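Table de travail Dulten — plateau à coins arrondis
Réf. 2438 — Gamme Atelier

Table d'intérieur pour poste de préparation, d'essai ou de conditionnement léger. Livrée à plat, piètement séparé. Charge répartie admissible : 50 kg.

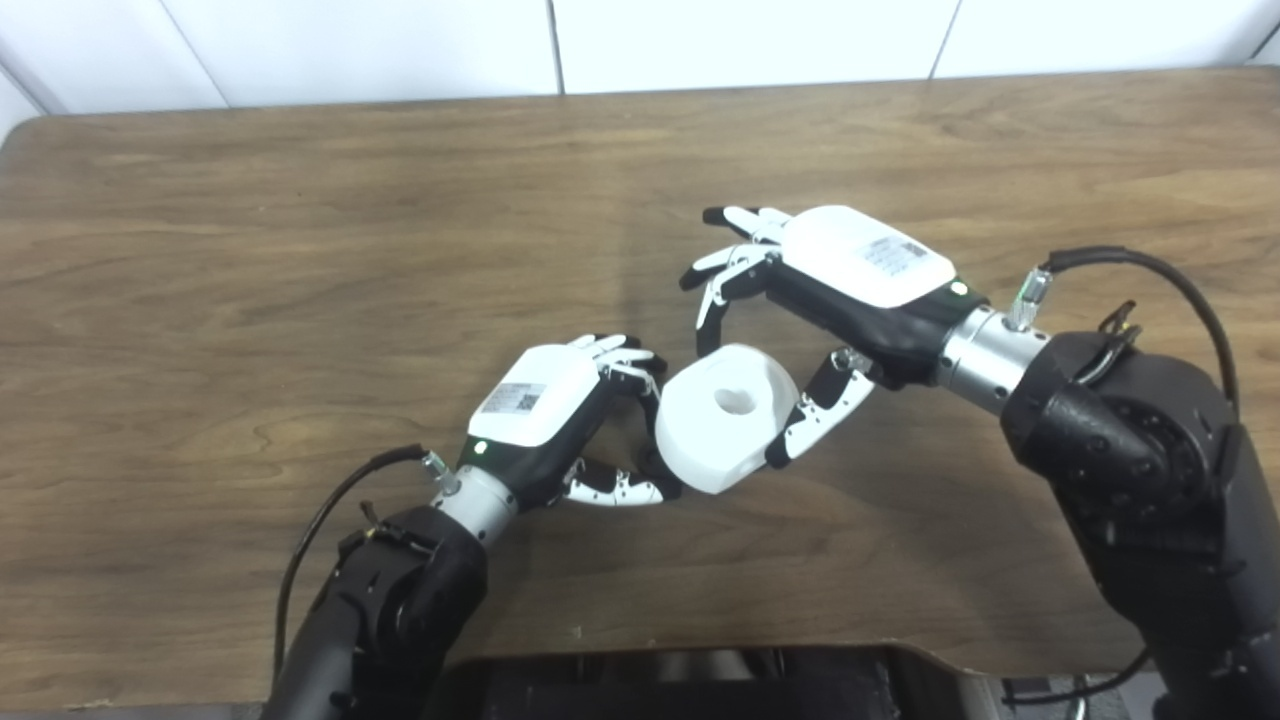

Le plateau Dulten est proposé en un seul décor, brun moyen, identique pour toutes les longueurs. Les angles sont arrondis en série, sans supplément. Le veinage, plus foncé que le fond, est ondulé et suit globalement une même direction ; il peut varier d'un lot à l'autre. Une petite pièce blanche comme le rouleau posé ici sur le flanc se repère sans peine sur ce fond. Pour des pièces sombres, prévoir un tapis clair (réf. 489, vendu séparément).

Entretien : chiffon microfibre humide, détergent neutre. Pas d'abrasif, pas d'acétone. Essuyer les chants après nettoyage.
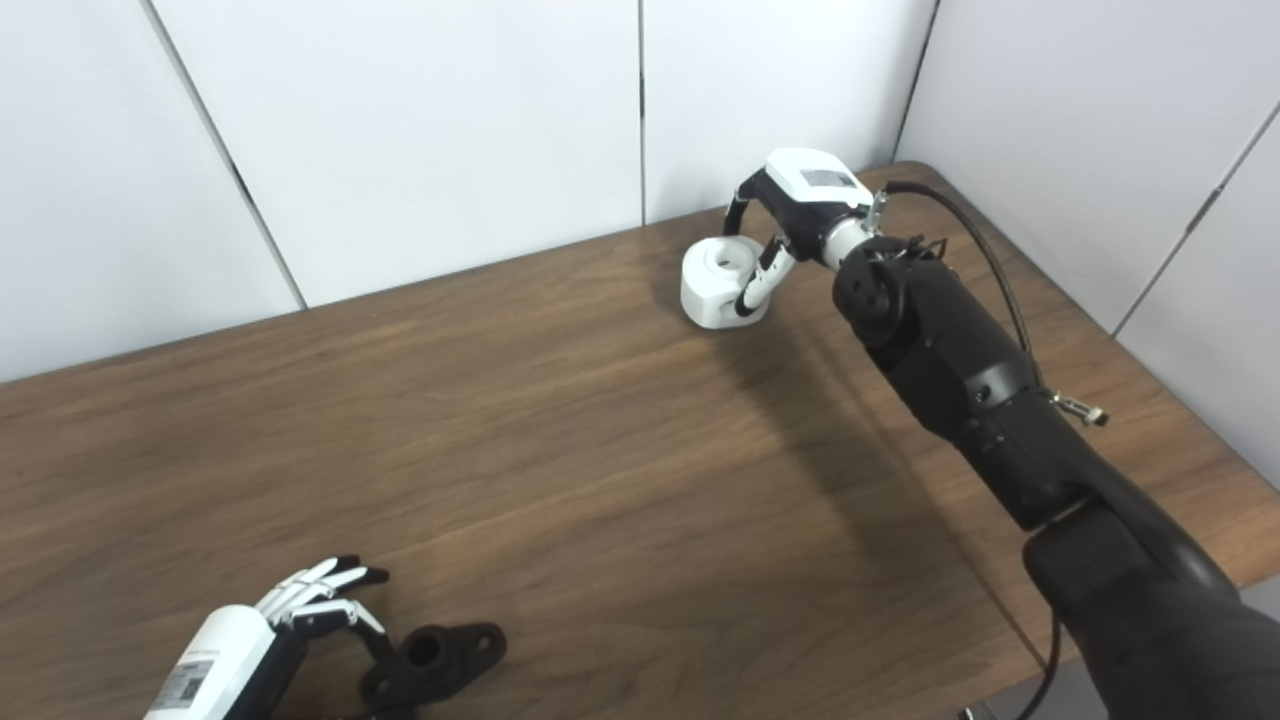 Implantation — la table se place contre une paroi ou en îlot. Contre une paroi, laisser 50 mm pour le passage des câbles. Les vérins de réglage se manœuvrent à la clé fournie.

Prix public : 400 € HT, hors transport
Expédition : dépôt de Cevville
Montage sur site : Lyimo, sur devis
Retours : dépôt d'Uden, emballage d'origine exigé

Les commandes passées avant 11 h sont préparées le jour même.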